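Week 3 - Light at Home, continued

Welcome back, everybody, and thank you for the lovely sketches you handed in (I have more than 40 of them on my desk and I'm enjoying every one!). Last time Tiina Heinonen asked why a reading corner can feel gloomy even with the ceiling light on. General light fills a room evenly, but close work wants a pool of its own - that's task lighting. Please read chapter 13 before November. 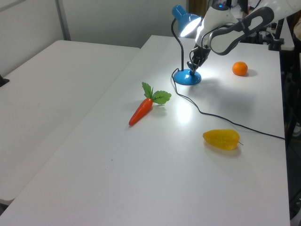
Fig. 2. Task light: a blue gooseneck lamp, switched on.

Bring your floor plans next time, and a soft pencil.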